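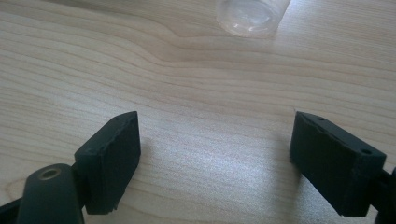 Fig. 1. Wrist view from the hand-held gripper, both fingers and a clear cup.

Lecture notes, Learning from Hand-Held Demonstrations
Notes by Iida Pitkänen. Corrections welcome, flattery tolerated.

Last time we ended with Peiyu asking how a policy can learn to pick up a cup from people who never touched the robot. You do the task yourself with a gripper in your hand, record what the camera at the wrist saw and how far apart the fingers were, and train on that. The robot later gets the same kind of fingers and the same kind of view, and has to make do.

1. What the policy is given

Look at Fig. 1 again and pretend you know nothing about cups. The two black fingers are easy. The cup is mostly table, seen through plastic, plus a few highlights at the base. Only its lower part is in view. A good deal of the wrist view is wood grain, and a network will happily take an interest in wood grain if you let it.

The fingers being visible is a gift. Their position relative to the cup tells the policy most of what it needs for the approach, so it can work in its own frame of reference and forget where the table is in the room.

2. The Kokkonen test

We trained two policies on the same 500 demonstrations. Policy A got single frames. Policy B got a short history, 2 frames, plus the finger opening. Each had 300 trials on a table it had never seen.

Policy B did better, mainly on clear cups. Policy A would approach nicely and then close on a reflection, with great confidence. With two frames the highlights shift differently from the grain as the hand moves, and that seems to help. I say "seems" because we changed two things at once -- a mistake I have marked students down for.

3. What to throw away

The Milow set started at 1706 recordings. Hermine Eder went through them and cut the ones where tracking was lost or the demonstrator wandered off in thought. Training on the smaller set beat training on everything. Please do not conclude that less data is better. Bad data is worse, and you may quote me on that to whoever is paying for your storage.

For the exercise: take policy B, remove the finger opening, keep the two frames, and report what happens on clear cups only. Plot failures by type. "It missed" is not a type.

Reading: the Ferkley report, sections on latency and on matching the camera view. Skip the introduction, everyone does.

Comments

Chak-lun Chiu
Does the history have to be consecutive frames? I spaced mine out and the approach got smoother but the grasp came late.

Iida Pitkänen
No. Try a few spacings and put them in the plot.

Sum-yee Cheng
Section 2, is the new table plain or patterned? Mine works on plain and falls apart on anything with stripes.

Iida Pitkänen
Plain. Stripes are next week, bring a coat.

Sum-yee Cheng
Why a coat?

Iida Pitkänen
The striped table is in the Alley lab. The heating there is also a research project.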